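Why Does a Desk Have So Many Parts?

By Fatemeh Sadeghi
For readers who like to ask questions

Do you have a place where you draw, read or do your homework? Maybe it is a big desk. Maybe it is one corner of the kitchen table. Every work place needs the same thing first: a flat top. If the top is not flat, your pencil rolls away!

A desk also needs room under it for your knees. Sit down and try it. If your knees touch the wood, the desk is too low for you. If your shoulders go up to your ears, it is too high.

Now think about your things. Where do they sleep at night? Some desks have a drawer under the top. A drawer is good for small things you do not need to see, like erasers and tape. Other desks have shelves above. The little open boxes in such a shelf are called cubbies. You can look into a cubby without opening anything, so you find your book fast. A cabinet has a door, and the door keeps dust away.
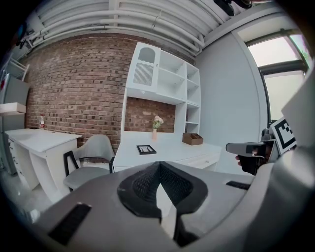 Very small things need very small rooms. A box organizer has walls inside, and these walls make compartments. That is a long word for "little spaces." Put paper clips in one space and stamps in another, and they will not mix.

Is a desk only for work? No! Many people like to put flowers on it, or a picture of their family. My neighbor Arash Rahimi has a stone from the beach on his desk, and he holds it when he is thinking. Leave some free space, too, because your elbows need a place to rest.

And what about the chair? A chair with a curved back holds your own back, which is also curved. Your feet should stand on the floor. If they hang in the air, put a strong box under them.

Try it yourself

Take everything off your desk. Make 2 groups: things you use every day and things you use sometimes. The first group goes where your hand can reach it. The second group goes into a drawer or up on a shelf. Then sit down and draw a map of your new desk.

Words to remember
Cubby: a small open space in a shelf
Compartment: one part of a box that has walls inside
Cabinet: a piece of furniture with a door and space inside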